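Moving Parts: notes on teaching two arms to unpack a box

The unpacking task is now in its third version, and I think it is finally one I would be willing to train on. I said in the last post that I would write down what went wrong with the first two, partly for Kirsten Lauritsen, who is about to set up something similar in Vandau, and partly so that I stop repeating myself in email.

The task itself is dull. A lidded storage box sits on the mat with small red blocks inside. The lid has to be moved far enough to get a gripper in, the blocks come out one at a time, and they go into a tray next to the box. Two arms, each driven by hand by one operator. Every run is recorded from start to finish as a single example.

Version one had the lid fully on and asked the operator to lift it clear and put it down on the table. This was a mistake. Lifting needs both grippers on the rim at the same height, and the clear plastic bends when they disagree. Good operators found a way of doing it and each found a different one. We recorded 49 runs before Thaddäus Wyss plotted the wrist paths on top of one another, and the result looked like a dropped ball of wool. A model trained on that will average the strategies and do none of them.

Version two changed the lift to a slide. The lid is pushed sideways until part of the box is open, and it stays there, resting on the walls. Much more consistent. The trouble was that we had not said how far. Some runs opened a gap that barely took the fingers, others pushed the lid until it tipped. The instruction sheet now gives a range for the opening, and any run outside it is kept but labelled, so it can be left out of the training set later.

Version three also fixes which arm does what. In the earlier sets the operator could pick up with either side, which sounds generous and is a nuisance. Now the arm nearer the tray does all the picking, and the other deals with the lid and then stays close to it. The second arm does very little for most of a run. I have had complaints about this from Devendra Gautam, who finds it boring to operate, but a still arm is a perfectly good thing for a model to learn.

Some settings, for those who asked:

Episode limit is 4,000 steps. Runs that hit the limit are thrown away.

Block positions are changed between runs by tipping the box by hand and setting it back down. I tried a printed list of positions first. It took longer than the runs did.

The mat is brown paper. The bare tabletop gave glare in the overhead view, and the edges of the clear box vanished into it. Paper creases, and I have stopped flattening it between runs – a bit of variation there costs nothing.

An operator does no more than 8 runs before a break. Aurelia Kofler went through the older logs and found that grasps get sloppier after that, mostly in the height of the approach.

The clear plastic remains the hard part. A block seen through the wall of the box is fainter and slightly displaced compared with one seen through the opening, and the ribs in the lid break up anything underneath. Hermine Gasser suggested swapping in an opaque box until the policy works, then going back. I decided against it. The depth readings on clear plastic are poor enough that I have dropped them altogether and kept colour only, and I would like to find out early whether that is enough.

Failed grasps stay in, provided the operator recovers within the same run. Of the first trained policies, the one that had seen recoveries tried again after a miss. The one trained on clean runs closed its fingers on air and carried the air to the tray.

Next is a second tray, in another colour, and a sorting rule to go with it. I have not settled the rule. Comments are open if you have run two-armed collection with a shared container, particularly if you found a sensible way to mark the moment when the lid phase ends and the picking phase begins. At present I do it by hand, and it takes up most of my evenings.
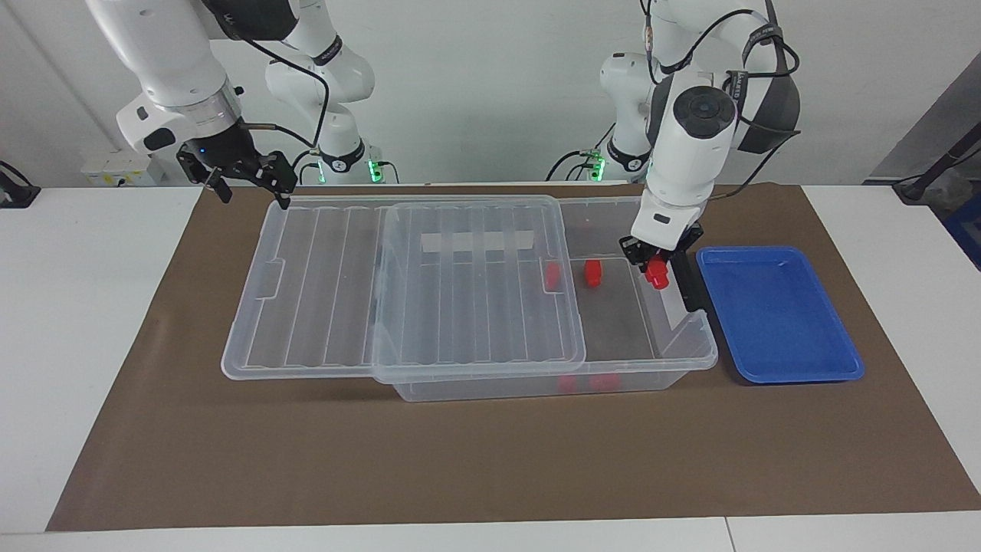
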